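Laundry & Closets > Hanging vs folding: settle this for my household

jeansandtea
Okay so I need outside opinions, because we've been having the same argument in this house every Sunday. I do the wash, it all gets dumped on the big white table in the living room, and then I stand there with the hangers and start pulling. My sister says I should sort it ALL into piles first, whites, reds, denim, and only then touch a hanger. I say that's handling everything twice. Grab a thing, hang the thing, move on!

Jeans are the one exception, I fold those. I refuse to give a good hanger to a pair of jeans.

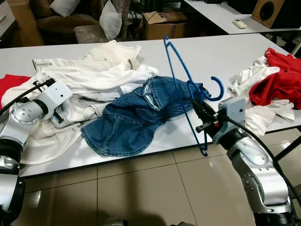
Anyway she also thinks the table is the whole problem and that I should hang straight out of the basket. I tried it for 3 weeks and my back hated me. Standing up at a table is so much nicer, and I can see what I've got. Who's right?

Pimentel_Porch
Your sister. Sort first. I know it feels like extra work but you end up doing all the shirts in one go and your hands just get into it. When I do it mixed I spend half my time shaking socks out of sleeves.

najwa_s
Disagree with Porch! Sorting is fine if you have six people's clothes in there. For two people it's fussing. I only pull out the whites, and that's because I'm nervous about anything red sitting on them damp. I had a cheap red tee from Nurnov that turned a pillowcase pink years ago and I never got over it.

Pimentel_Porch
If it's been through the wash together already, the damage is done, Najwa. The table isn't going to make it worse.

najwa_s
Sitting damp in a heap can absolutely make it worse. Ask my pillowcase.
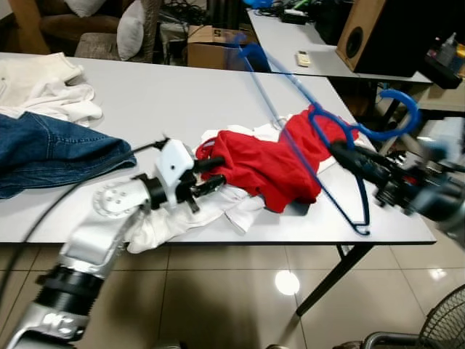

dryer_sheet_dan
Can I jump in with a beginner question? Does the hanger go in through the neck or up from the bottom?

jeansandtea
Up from the bottom for tees, every time. Going in through the neck stretches the collar, and after a while you get that wavy bacon look. Button shirts you open up and it doesn't matter.

dryer_sheet_dan
Huh. I'm 23 and I've been cramming them through the neck my whole life. That explains a lot of my shirts.

Pimentel_Porch
Bottom up, agreed, and look, we found something. My order, for whoever wants it:

1. Shake everything out once, hard, before it goes on the table. Fewer wrinkles, and the stray socks fall out.

2. Big soft white stuff next. Towels, throws, whatever is hogging the space. Fold it and get it off the table so you can find the rest.
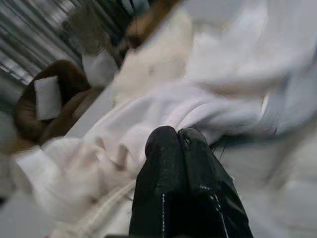 3. Shirts, bottom up, onto hangers and straight to the rack. Do up the top button if there is one.

4. Jeans and pants last, folded along the seams.

najwa_s
I'd swap 2 and 3. Shirts wrinkle while they wait and a towel doesn't care.

jeansandtea
Ooh, I'm with Najwa on that one. Also can we talk racks? I gave up on the fold-out kind with all the little bars, everything dried with a crease across the belly. A single rail with a stand is so much better. I hang the long things toward the ends and leave a gap between them if I can.
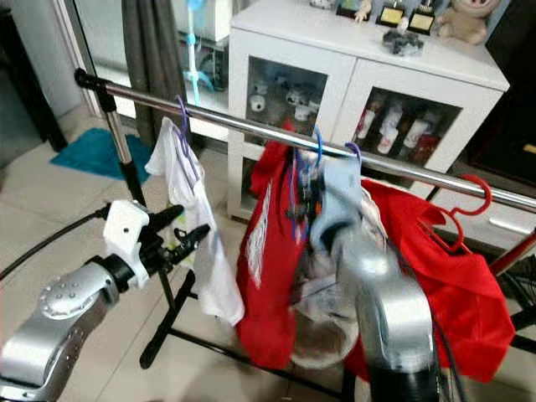
I don't always manage the gap, to be fair. By the end of a big load I'm squashing things together, and then the middle stuff takes forever and I have to go back before bed and spread it out. My sister uses this as evidence for her side, of course.

Pimentel_Porch
That's too much laundry for one rail. Split it into 2 loads, one midweek.

jeansandtea
Midweek laundry, are you kidding me? I get home at seven and I want dinner.

dryer_sheet_dan
Tried the bottom up thing tonight. Took me longer but the collars look good. Still not sorting though, sorry Porch.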